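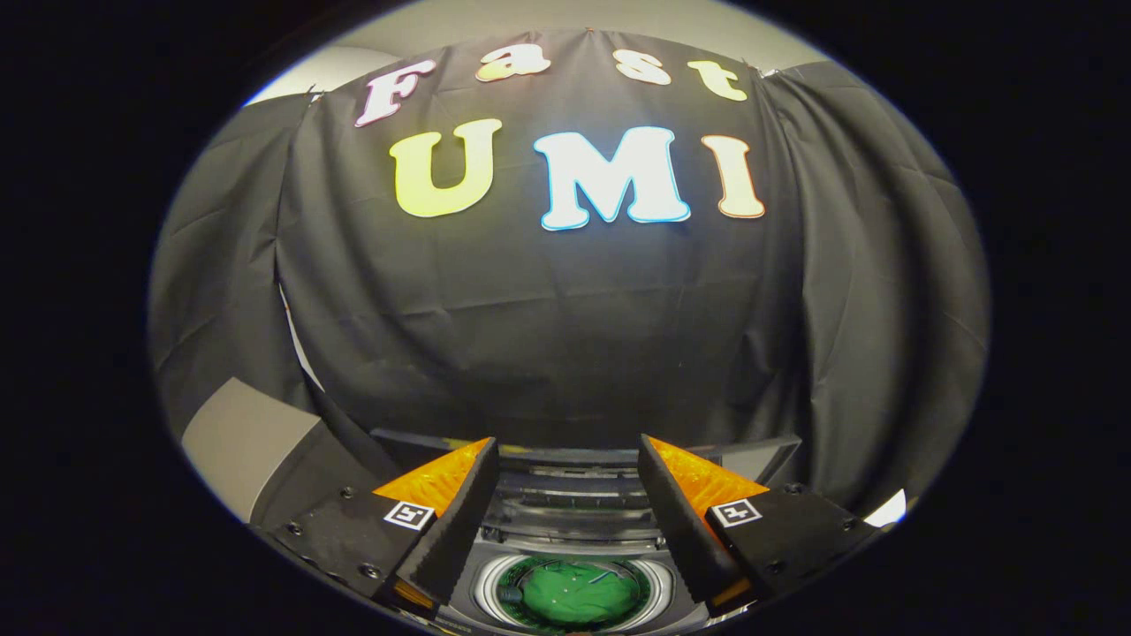 Letters on the black backdrop, main display.

Dorgate Hall Community Craft Fair
Display and Backdrop Safety Check, with comments
Checked by: Morven Moncrieff
Second look: Calum Pringle
February 2026

Big thanks to everyone who stayed behind while I poked at things. I love this part of the fair, and the displays are the best we've had (the paper flower arch!!). Comments are under each item. OK means leave it alone, FIX means before doors open, WATCH means look again at midday.

1. Fabric drapes hang clear of heaters and lamps
OK
Good gap all along the north wall. Please keep it that way when the portable heater comes out of the closet.

2. Flame-retardant label or certificate on file for each large drape
FIX
Certificate 3,493 is in the binder. Certificate 3,601 is listed on the front sheet but the page itself is missing. Struan thinks it went home with the old folder. If it can't be found, that drape stays in its bag.

3. Cut-out letters and signs firmly attached
OK
Tugged each one gently at the edges. Colored outlines on dark cloth look terrific, by the way. More of this, please!

4. Crossbars locked and stands weighted
FIX
Stand nearest the kitchen door has one sandbag and needs two. The crossbar pin on the same stand was in but not turned. I turned it. Calum checked it after me.

5. Drape hems off the floor or taped flat
WATCH
The tape by the pottery tables lifts when people drag chairs over it. Use the wide cloth tape from the blue tub, the shiny stuff leaves gunk on the floor and then I hear about it until April.

6. Exit signs visible from every table
FIX
The paper flower arch hides the side exit sign if you are sitting at the knitting end. Slide the arch toward the stage until you can read the whole sign from a chair. It will look even better there, I promise.

7. Extension cords
OK
No cords under drapes, no cords chained together. Vsevolod Lytvynenko rerouted the lamp cord behind the stage steps and did a beautiful job of it.

8. Ladder condition
WATCH
Ladder tag 681. Feet are fine, all rungs solid. The spreader is stiff on the left side, so open it fully and push down before climbing. Two people whenever it's in use, one on the ladder and one holding.

9. Pins, blades and glue guns put away
OK
Glue guns cold and boxed. I found a craft knife with its cap on in the ribbon drawer, moved to the lockbox.

10. Aisle width
OK
Stroller test passed with room to spare.

Still open: items 2, 4 and 6. Gillespie Rankin has the keys and the spare sandbags. Initial the sheet by the stage when yours is done.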